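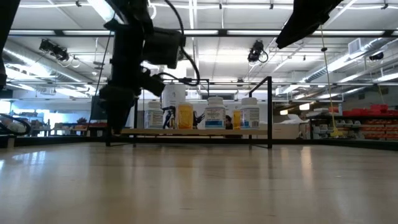 Cosard bench cell - progress report to Lukumay, November

Reporting scope

This report covers setup, upkeep and repair of the two-arm bench cell under the Lukumay equipment grant. Results from the handling trials are reported separately by Sena Ansah. Spending is in the attached ledger and is within the approved budget for all lines except cabling, which is over by $252.

Status summary

The cell is in service. It logged 3664 completed cycles in the period, counted by the controller from gripper close to gripper open. There were 6 unplanned stops. Four were traced to one cable fault on the left arm, one to a loose frame clamp and one to a controller restart after a building power dip. The last is outside our control and no action is proposed.

Left arm, elbow cable

The fault first showed as a dropped servo on the elbow joint, always with the arm near full reach. Continuity was good with the arm parked, so the lead was flexed by hand under a meter until the reading broke. The conductor had fatigued where the bundle leaves the joint. The lead was replaced and the bundle re-dressed with a longer service loop. The old tie point has been removed.

The same lead on the right arm was checked and passed. It will be changed anyway at the next scheduled stop, as it has the same hours on it.

Frame and clamps

All clamps on the lower rail were backed off, cleaned and retightened. One had lost its pad and was bearing directly on the rail. A new pad was fitted and the arm base position was checked against the setup sheet. It had moved by less than the tolerance, but enough to put the calibration check out on one axis. Calibration was rerun for both arms.
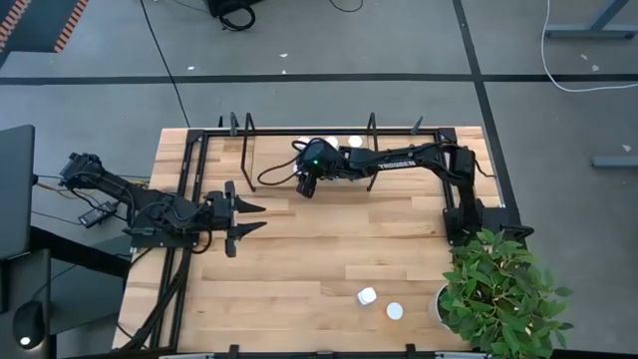
Innes Menzies
Cell Maintenance Lead, Cosard

Wrist cameras and cable runs

The wrist camera cable needs enough slack to let the wrist turn, and the slack then has to go somewhere. With the wrist bent down over the bench, the loop lies on the tabletop and can reach light items such as cups and stands. Two routings were tried. Running the cable tight to the forearm kept it off the wood but pulled on the connector at the end of wrist travel, so that routing was dropped. The looped run stays for now, and the operator checks it before each start.

Edem Zakaria has drawn a clip that would hold the loop higher on the forearm. A first print is expected from Kuvosari by the end of the month.

Routine upkeep

The start-of-shift check takes 4 minutes and covers:
Gripper fingers open and close fully, no play
Cables clear of joints through full travel
Frame clamps tight
Wrist camera lens clean, picture live on the monitor
Both arms return to park without error

The check was missed on one Wednesday during a staff changeover. Ohemaa Appiah now signs the sheet before power is released to the arms.

Spares

One elbow lead and one set of finger pads are on the shelf. A spare servo is on order from Fokus - delivery has slipped once and we have asked for a firm date.

Next period

Change the right elbow lead. Fit and test the camera cable clip on one arm before committing to the second. Ivan Levchenko will move the power adapters to a fixed mount so that no weight hangs on the wiring. We request approval to move $252 from the tooling line to cover the cabling overrun; no new funds are needed.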